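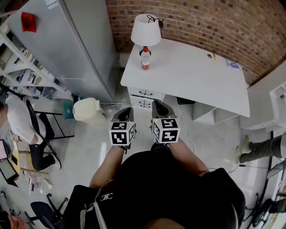 Why do we read a lamp's lumens and not its watts?
Lumens tell you how much light comes out. Watts only tell you what it draws from the wall.

Unit 3, home lighting, notes R. Okonkwo

- lux = lumens per square meter. desk work: 300 is fine, drawing wants more, up to 1000
- drum shade: light goes up + down, less out the sides. White shade passes more then a dark one
- glare: bulb below eye level when seated = bad
- color temp next time, bring the Lasholm handout

Reading: Phromma ch. 3, skip the part on dimmers. Worksheet due before the July break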